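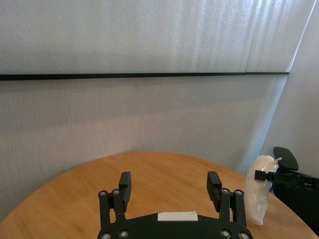
View from the wrist camera of one arm, while the other arm holds the plastic bag.

Clutel two-arm teaching set, reviewed after 4 months
Posted Thu 24 October

I bought this set in July for our small workshop in Wirnberg. We pack spare parts in bags, and I wanted to know if a person without programming skills can teach two robot arms to do a part of this work. My short answer is yes, but you need more patience than the seller's page suggests.

The set has two working arms with grippers and two light handles of the same shape. You move the handles, and the arms on the table follow. Each movement is recorded together with the camera pictures, and later the software learns from these recordings. It is also possible to take the arm itself and guide it by hand. I use this only for setting the start position, as the joints are rather stiff and my own hands come into the camera view.

What I like

The handles. After 15 minutes I could pick up a box, and after one evening I could hold a bag with one arm and bring the other arm near it. The delay is small enough that I forget it. I tried the Hestach set at a trade fair before, and there I was always waiting for the arm.

The wrist cameras are also good. Both fingers are in the view all the time, also when the gripper is wide open, so I see how much table is between them. With a bag this helps me a lot, because the plastic has shiny places and from the side I judge the distance badly.

The fingers are simple black blocks on two bars, and the screws are easy to reach. I have tightened them two times.

What I like less

There is no feeling in the handles. When the finger presses on a bag, you do not notice it in your hand, you must look. In the first week I squeezed everything much too hard, and of course the robot learned this from me.

The software wants many recordings. The manual speaks of 52 for a simple task. For a hard box this was enough. For bags I stopped at 2,000, and the arm still misses the top of the bag when it stands a little crooked. Strong daylight makes it worse, so I now record mostly in the morning with the lamp on.

Deleting a bad recording takes four clicks, and there is no undo. Please, Clutel, change this.

The noise is low. The clamps for the table are made for a straight edge, and on a round table you need to try some places before they sit well.

For whom is it

If your parts are hard and always the same, you will be happy quickly. If you work with bags, foil or cloth, plan some weeks only for practice. And do not expect a factory machine like in a Honda plant, it is a learning set on a table. I keep mine, and next I will try with softer finger pads.

4 of 5 stars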